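Section 4. Setting Up the Jesia Bedside Air Purifier in a Bedroom

By now you should have the Jesia out of its carton, the filter unwrapped and seated, and the front cover clicked back into place. If you skipped ahead, please go back to Section 3 for a moment. The filter ships inside a clear plastic bag, and the Jesia will happily run with the bag still on, making a good deal of noise and cleaning nothing at all.

4.1 Choosing a spot

Bedrooms are where most of our customers keep their Jesia, and they are also where we get the most letters about placement, so we have given the subject a little more room than it had in the first edition of this guide. Take your time over it. Moving the unit later is perfectly fine, but the air sensor likes to settle in one place and will need a night or two to get its bearings again.

1. Pick a side of the bed with a grounded outlet you can reach without an extension cord.
2. Leave a hand's width between the back of the unit and the wall, and twice that on the intake side (the side with the slots).
3. Keep the top grille clear of curtains, bed skirts and anything that hangs.
4. Sit or lie down where you usually sleep and check that you can see the small round light. If it bothers you, turn to 4.4 and switch it off.

Note: The floor is fine, and so is a sturdy nightstand. A mattress is not. The unit needs a hard, level surface under all of its feet.

4.2 Before the first night

Fabric holds on to dust far longer than the air does, and a freshly shaken comforter can send the sensor straight to red. We suggest getting the bed and any clothes sorted out first, then giving the room half an hour with the door closed before you start the first run.
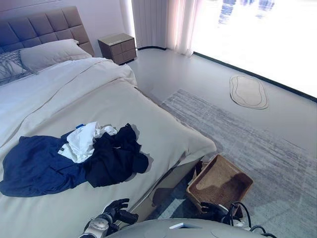
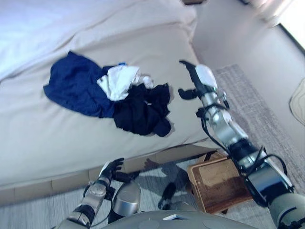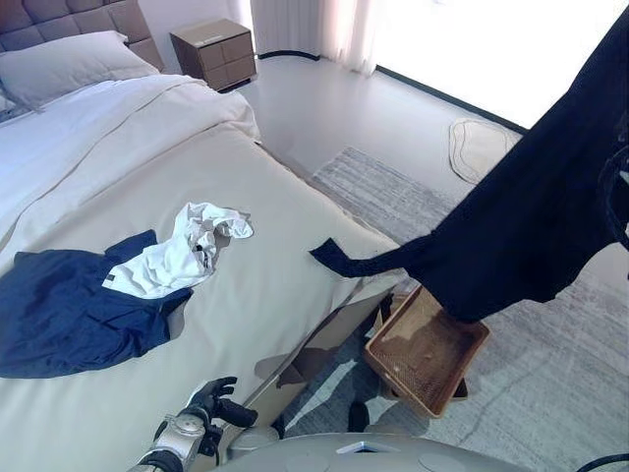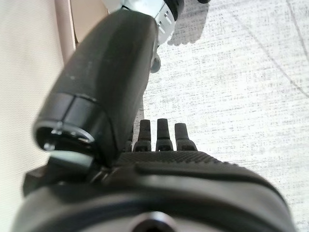 1. Close the windows and the bedroom door.
2. Plug in the unit. The light will blink white while the sensor warms up. Leave it be until the blinking stops, even if it seems to be taking its sweet time.
3. Press the fan button until the highest speed is selected.
4. Let it run for two hours. You will hear it, and you will probably not want to be in the room – this is a good time to cook supper.
5. When you come back, press the moon button to change over to Night.

Caution: A faint smell from a new filter is normal on the first run. A smell of hot plastic is not. Unplug the unit, leave it unplugged, and write to us. If you ever see smoke or flame, get everybody out of the house and call 911 before you think about anything else.

4.3 Understanding Night

Night is the setting Felicja Rutkowska and the rest of our sound group spent the longest on, and we are quite proud of it. The fan drops to its slowest speed and stays there unless the sensor reads poor air for several minutes in a row, in which case it climbs one step, very gently, and comes back down when it can. The buttons stop beeping as well. If you wake up and the unit seems to be off, hold a hand over the top grille and you should feel a light breeze.

Night ends on its own after nine hours. To end it sooner, press the moon button again.

Note: People with large bedrooms sometimes find Night too mild in August, when pollen and warm evenings come together. Run the unit on Medium for an hour before bed and then change to Night.

4.4 Turning off the light

1. Hold the moon button down for five seconds.
2. Let go when the light fades out.
3. To bring it back, do the same thing again.

The filter reminder will still come on, even with the light turned off. It is amber, it comes on after around 2,000 hours of running, and it can only be cleared with the reset pin described in Section 6.

4.5 If you share the room

Pets tend to like the warm spot beside the motor housing, and they shed into the intake. Brush the slots every week or so with the unit unplugged – an old, dry toothbrush does nicely. If there is a crib in the room, set the Jesia where little hands can't get to the cord, and point the top grille away from the crib.

Humidifiers deserve a word too. Fine mist looks just like dust to the sensor, so keep the two machines on opposite sides of the room if you can. Owners of the Watley stand should fit the rubber feet first, as shown on the card in the stand's own box.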